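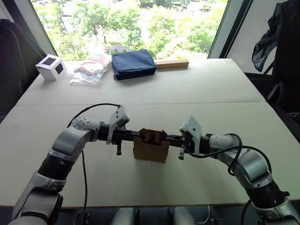 hsinyi_lo
Hello all, I want to ask about shipping dry tea to customers in another country. I sell small amounts from home, 151 orders last year, and until now I used padded bags. Too many customers wrote to me that the leaves arrived as powder. So I am thinking to change to a small brown cardboard box, like the one standing in the middle of the table, with the tea pouch inside. My question is whether the box alone is enough, or I must put it inside a bigger one. The postage grows very quickly with the second box.

brumdale_wk
Welcome. One box is enough if the pouch cannot move inside. Fill the corners with crumpled paper. I send 200 grams this way and have very few complaints.

J. Wan
I do not agree with brumdale_wk. One box is fine for inside the country. For abroad I always use 2. The outer one takes the damage, and the customer gets a clean inner box, which matters if it is a gift.

brumdale_wk
But then you pay for air. Did you compare the price? When I tried it in July the double box put me in the next size class, and my customers did not want to pay the difference.

J. Wan
I compared. For rolled oolong maybe you are right, it is hard like small stones. For long twisted leaves I would not risk it. Hsin-yi, what kind of tea do you send?

hsinyi_lo
Mostly twisted leaves, and a little rolled. I did not think that they need different packing.

Li-hua Ko
They do. Also please check how much air is in the pouch. If you press all the air out, the leaves break before the parcel even leaves your house. I leave the pouch a bit soft, like a small pillow.

brumdale_wk
OK, I agree about the pillow. I still say one box.

hsinyi_lo
Thank you everybody. I will send 7 test parcels to my cousin abroad, some single and some double, all with the soft pouch. She promised to open them carefully and weigh the broken part.

Li-hua Ko
Please write the outer size of both boxes too when you post the result. Mine are from Nurard and they changed the sizes again.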